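Bread from a borrowed oven

Rachid Chraibi started making msemen for sale when he was between jobs, and he still makes it most mornings from a unit behind the old bus depot in Nondley. The square, folded flatbread is eaten all over Morocco for breakfast or with afternoon tea. In Nondley people had mostly never heard of it. He now sells at two markets and supplies a café, Gruvier, on the road out to Barkerness.

I met him at half past nine, when the day's batch was already finished and he was washing down the steel.

"My mother made it without measuring anything," he said. "When I asked her for the recipe she told me flour, semolina, salt, water. I said how much water, and she said enough. So I had to work it out."

It took most of a winter. His first attempts were tough, and he blamed the flour. He tried strong bread flour, then plain, then a blend of the two, and settled on plain flour with about a third fine semolina. The bigger problem was that he was not kneading for long enough.

"You want the dough very soft and very smooth. If it tears when you stretch it, it needed more kneading or more rest. I give it 12 minutes in the mixer and then I leave it in balls, oiled, under a sheet of plastic. By hand you would need longer, and your arms will know about it."

Each ball is flattened on an oiled surface and pushed outwards with the fingertips until the worktop shows through. He scatters semolina over it, adds a little soft butter, and folds it in thirds one way and then in thirds the other. The square rests again before it is pressed out and cooked on a dry griddle.

The semolina between the layers matters more than the butter, he says. Without it the layers stick together and the bread cooks as one thick slab.

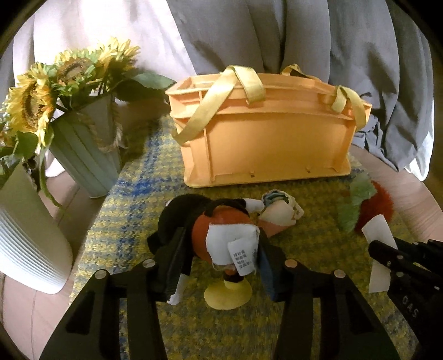 Selling it

The first market was Barkerness, in April, and he took far too much. He had priced it by the piece and brought little pots of honey, and people walked past.

"They thought it was a pancake, and they thought it was a dear pancake. One man asked me where the lemon was."

What changed things was cooking on the stall. He bought a second-hand gas griddle and began doing the last stage in front of customers, and the smell brought them over. He also added a filled version with onion, parsley, cumin and a bit of chilli, which now outsells the plain one at lunchtime. He was unsure about it at first because his mother only made the filled kind in cold weather.

He keeps a record of everything he sells in a school exercise book. Last year's total was 2,388 pieces from the Barkerness stall alone. A good morning there will cover the rent on the unit for the week. A wet one will not.

The business is called Abdelaziz, after his grandfather, who ran a grocery and never baked anything. "He ate a lot of it," Chraibi said. "He would have had opinions."

The café order

Gruvier takes its bread half cooked and finishes it on a flat grill. This was the café's idea and he didn't like it, but he tried a few at home after a night in the fridge and could not find much wrong with them. He wouldn't leave them for a second night. Frozen ones are all right if there is paper between them.

For anyone trying it at home, he suggests starting with 900 grams of flour and semolina together, which is enough to allow for some failures. Use more oil on your hands than seems sensible. Keep the heat at medium, turn the bread several times, and expect the first one to be poor.

He is working on baghrir next, the spongy pancake with holes across the top. So far he gets the holes on one side of the pan only.

"I think it's the burner," he said. "My mother says it's me."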